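Last revised 03/08/2023 by Rhona Shearer. Corrections go to the issue tracker, one issue per correction please.

# Trirdale Breakfast Diaries

A collection of 1486 short written diary entries in which people in the Trirdale area set down what they ate for breakfast, where they ate it and who else was there. The entries are plain text. They were written by hand or typed by the diarists, transcribed where needed, and lightly coded for food, place and company.

The collection grew out of a local history project run from the Ultow reading room. The first plan was to record recipes. People were willing to talk about Sunday dinners and holiday baking, but the recipes they handed over were mostly clipped from packages and magazines. What they said in passing about ordinary mornings was more useful, so the project changed direction and asked for diaries.

## What is in the repository

```
entries/ one text file per entry
codes/ coding tables, CSV
guide/ instructions given to diarists
notes/ transcription notes and query log
CHANGES.md
LICENSE
README.md
```

Each file in `entries/` is named with a diarist code and an entry number, such as `K07_012.txt`. The letter stands for the group the diarist joined through. K is the Kettler Street group, U is the Ultow reading room and W is the Wakusico evening class. The groups differ in age and in how they were recruited, so please keep the letter when you merge tables.

There are 34 diarists. Some wrote nearly every day for the whole period and some stopped after a week. No one was removed for writing too little.

## Fields

The main table is `codes/entries.csv`. It has one row per entry.

| Field | Type | Notes |
|---|---|---|
| `entry_id` | text | Matches the file name without the extension |
| `diarist` | text | Group letter and number |
| `day_no` | integer | Day of the diary, starting at 1 |
| `foods` | text | Food codes separated by semicolons |
| `drinks` | text | Drink codes separated by semicolons |
| `place` | text | See place codes below |
| `company` | text | `alone`, `household`, `other`, `unclear` |
| `skipped` | yes/no | Diarist says they had no breakfast |
| `hand` | text | `written` or `typed` |
| `query` | yes/no | A transcription question is still open |

`day_no` is the day as the diarist counted it. If a diarist missed three days and then carried on with the next number, we kept their number. Calendar dates are not released.

Place codes are `kitchen`, `table`, `bed`, `car`, `work`, `out`, `standing` and `other`. The code `standing` was added in April after so many diarists made a point of saying they had not sat down. Earlier entries were recoded. An entry can only have one place code, and `standing` wins over `kitchen` when both apply.

## How the entries were collected

Diarists were given a small notebook or, if they preferred, a blank document by email. The instructions in `guide/` fit on one side of a page. They asked for four things:

1. What you had to eat and drink, in your own words.
2. Where you were.
3. Who else was there, using words such as "my son" or "a neighbor" and leaving out names.
4. Anything else you feel like adding.

The fourth item produced most of the text. Entries range from a single word ("Toast.") to several pages. One diarist in the Kettler Street group used the notebook to set down memories of a grandmother's kitchen and mentioned breakfast only at the end of each entry. Those entries are included in full.

People were told they could skip a day, and that "nothing" was a proper answer. We said this more than once. Even so, a few diarists apologized in writing for skipping, and those apologies have been left in.

## Transcription

Handwritten entries were typed up by Stelios Karras and checked against the notebooks by Rhona Shearer. Spelling is kept as written. Line breaks are not kept. Words we could not read are marked `[?]`, and a doubtful reading is followed by `[?]` with no space, as in `marmalade[?]`.

Crossed-out words are kept inside double tildes when they can be read. They are sometimes the most interesting part – several diarists crossed out a second helping.

Local words for bread rolls and for the heel of a loaf caused the most queries. We did not swap them for standard terms in the text. The food codes do group them, so search the codes if you want every mention of a roll and search the text if you want to know what people called it.

## Food codes

The full list is in `codes/foods.csv`. A few decisions are worth knowing before you use it.

- `BRD-T` is toast of any kind, whatever went on it. Spreads have their own codes. If the diarist says only "bread," the code is `BRD-P`, even when a later line suggests that it was toasted.
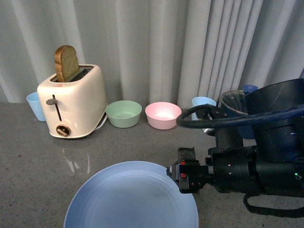 - `CER-H` and `CER-C` are hot and cold cereal. Leftover oatmeal eaten cold is still `CER-H`.
- `EGG` has no subcodes. We tried to separate fried, boiled and scrambled, but too many entries say only "egg."
- `LFT` is used for anything described as left over from another meal. It is added to the code for the food and does not replace it, so cold pizza has two codes.
- `SWT` covers cake, cookies, donuts and pie. Pancakes are not `SWT`. This was argued over, and the discussion is in `notes/query_log.md`.
- `FRT` is fresh, canned or dried fruit. Jam is a spread.
- `MED` was used in early drafts for vitamins and pills. It has been dropped, and mentions of medicine have been taken out of the text as described below.

Drinks follow the same pattern. Tea and coffee are coded without regard to milk or sugar. Where a diarist lists a second cup, the code is given once.

## Privacy

All diarists signed a release that allows the text to be published without their names. They were offered the chance to read their typed entries before publication, and several asked for changes. Those changes have been made with no mark in the text.

We replaced the following with a bracketed label:

- names of people and pets: `[name]`
- street names and house numbers: `[address]`
- employers and schools: `[workplace]`, `[school]`
- health conditions and medicines: `[health]`

The names of the three groups are kept because the diarists agreed to them. Trirdale is small, and a reader who lives there may be able to guess who wrote a given entry. Please don't try, and please don't publish a guess.

A diarist may withdraw at any time. If that happens, the entries are taken out of the next release and users are asked to delete older copies. `CHANGES.md` will list the entry numbers and nothing else.

## Known problems

The notebooks for diarists U03 and U04 were handed in together with some pages loose. We sorted the pages by handwriting and ink. We think the result is right, but 2 entries could belong to either person and both carry `query = yes`.

The Wakusico evening class was told about the project by its own teacher before we arrived with the instructions. Some members had already started writing, and their first entries are longer on food and shorter on place and company. Filter on `day_no` if this matters for your work.

Weekends cannot be identified. This was a side effect of leaving out calendar dates. Phrases such as "no work today" are still in the text but are not coded.

`company` is weak. Many diarists did not mention other people unless something had happened, such as an argument or a visitor. We used `unclear` freely, and it should not be read as `alone`.

## Suitable uses

The diaries have been used in the reading room for a display and for a writing class. They should also suit work on everyday language, small-scale food history and the teaching of qualitative coding. The text files are short enough for a class to code by hand in one sitting and compare with our tables.

They are a poor source for nutrition studies. Portions are rarely given, and the diarists were people who liked the idea of writing about breakfast. Nothing in the collection tells you what Trirdale as a whole eats in the morning.

## Loading the tables

The CSV files are UTF-8 with a header row and commas between fields. Text fields are in double quotes. In Python:

```python
import pandas as pd

entries = pd.read_csv("codes/entries.csv", dtype=str)
entries["foods"] = entries["foods"].fillna("").str.split(";")
toast = entries[entries["foods"].apply(lambda f: "BRD-T" in f)]
```

Read everything in as text first. An empty `foods` field means that the diarist skipped breakfast or did not say what it was, and `skipped` tells you which.

Spreadsheet programs will open the files, but check the `entry_id` column afterward – one user's copy came back with the underscores gone.

## License and credit

The text and tables may be copied and adapted for non-commercial use with credit. The suggested wording is:

> Trirdale Breakfast Diaries, edited by Rhona Shearer and Stelios Karras. Ultow reading room.

The original notebooks belong to the diarists. Most have been returned. Scans are not part of this release and are not available on request.

## Contributing

Transcription corrections are welcome if you give the entry number and the line of text. We can't take new diary entries through the tracker. If you live in the area and would like to keep a diary for a later round, leave your name at the reading room desk and ask for the one-page guide.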